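Dish Sequence for a Single-Basin Sink

After the April move to the flat in Dincombe I lost the double sink and got a single steel basin in a speckled granite counter. The old method (soapy left, rinse right, rack beyond) no longer applied. What follows is the sequence I settled on, with the parts that still give trouble.

Cloths first. I keep one red cloth for drying and nothing else. It stays out of the basin and gets swapped when it stops absorbing. Dark glossy surfaces show every streak, so they get the cloth last, with a fresh fold each time.
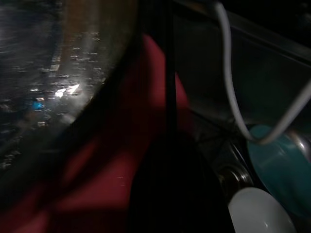 Red cloth, dark glossy surface.

The fold matters more than the fabric. A crumpled cloth leaves lint on the high spots and misses the curve near the rim. Folded in quarters it gives eight clean faces, enough for one evening's dishes.

Staging

The counter to the left of the basin is the staging area. Plates go flat and mugs go behind them. Bowls can sit on a plate if space is short. The basin should hold only what is being washed, plus one bowl used as a soaking vessel for small items. Filling the whole basin for two people's dishes is a waste of hot water. Volker Steinbach, who had this kitchen before me, filled it every time and left a note recommending it. I tried it for a week and went back to the bowl.

The hose on the faucet takes some getting used to. It is white, flexible and longer than it needs to be, and it droops into the left side of the basin when released.
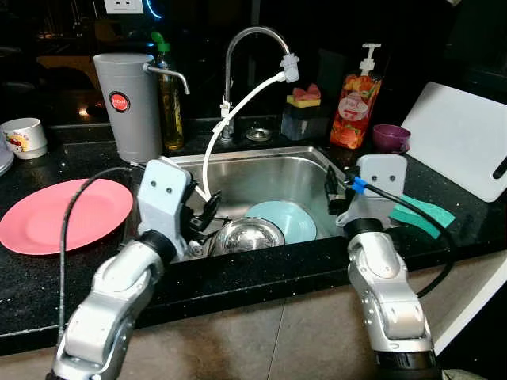
I considered shortening it. The replacement listed in the Skultitz catalog is part 578, which has a different thread, so the long one stays. The workaround is to stack plates toward the right and leave the left side clear for the hose. Rinse from the back of the basin to the front so the runoff does not cross clean items.

Order of washing:

1. Mugs and cups, while the water is cleanest.

2. Plates, front face and then back. The coral-pink one goes back to the counter as a base for whatever comes next.

3. Steel bowls. Rinse with the opening down, then wipe the rim separately.

4. Chopsticks, in pairs. Black ones hide residue, so go by feel. Check the tips and lay each pair across a plate. A pair left in the basin tends to end up pointing at the drain.
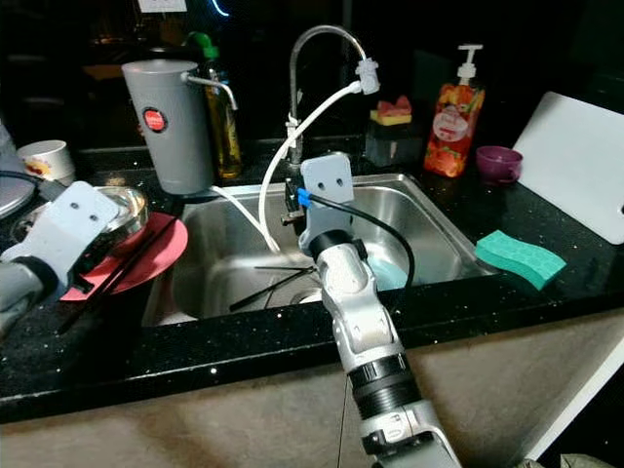 5. Lids. Water collects under a dark rim and comes out later in the cupboard. Stand them on edge for 5 minutes before drying.

6. The basin itself, corners included, then the faucet.

Gyu-bin Chae wrote in to suggest doing the chopsticks first. I have no objection, provided the water is changed before the mugs. The rack question is still open.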